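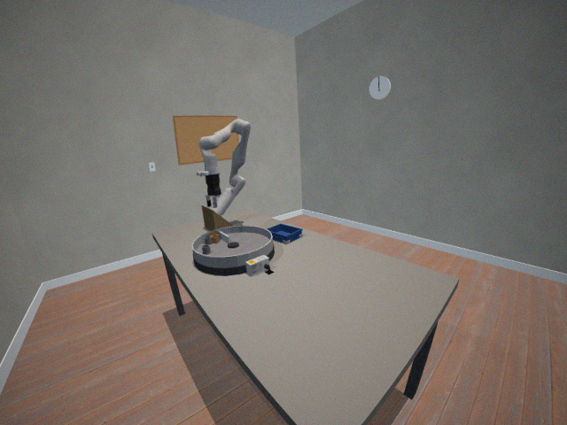 Visitor Days > Host Guide > Section 4: Running the sorting demo

4.1 Before the doors open

The sorting demo is the one visitors remember, so give yourself time to enjoy it too! Everything runs in the simulator on the big screen, and guests can watch from any seat in the Briscombe hall.

1. Start the Vakero workstation and log in with the host account.
2. Open the project named Skaroder. Loading can take a while the first time.
3. Choose scene 729 from the list. You should see the arm, the table, the round tray and the blue bin.
4. Set the playback speed to 33 percent. Full speed looks great to those of us who work with it, but newcomers lose track of the gripper.
5. Press Reset, then Hold. The arm stays where it is until you press Run.

Note: If the view comes up from the wrong side, press V until the wall clock is on the right.

Caution: Do not press Save after a rehearsal. It overwrites the starting layout for the next host, and getting it back means a call to Signe Boström.

4.2 Talking people through it

6. Begin with the tray. Ask the group which piece they would pick up first, and let them argue (they will, and it's wonderful).
7. Press Run and stay quiet for the first move. Let them watch.
8. Press Hold whenever a hand goes up. You can stop the arm at any point and carry on from the same pose.
9. Bring up the joint view with J and bend your own elbow along with the arm. Kids copy this right away, and so do plenty of their parents.

Note: The simulator holds 300 seconds of motion. To replay a move, drag the slider back, release it, and press Run.

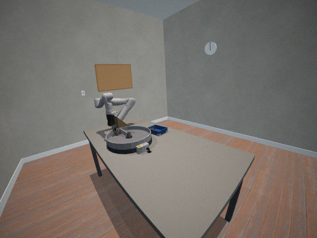 Ljungberg, Dec 2, 2025

Changes to this section since the last open day:

The steps for a paused arm are new. Stopping with the brown panel over the tray has become my favorite moment of the whole tour, and it deserves more than a quick glance. Hold there, turn the view slowly with the arrow keys, and ask how close the panel is to the little upright piece at the tray's edge. From one side it looks like they touch. Turn the view and people change their minds out loud!

10. With the arm on Hold, press D to show distances. Press D again to hide them before you continue.
11. Let up to 2 visitors at a time use the controls. Hosts keep the Reset key.
12. When the group moves on, press Reset and check that the speed is still at 33 percent.

Caution: If the motion stutters, close the joint view first. Restart the project only if that does not help.

Please send notes to Hjørdis Sjöberg before the February visits. Good questions from guests are especially welcome, and we would love to add a page of them.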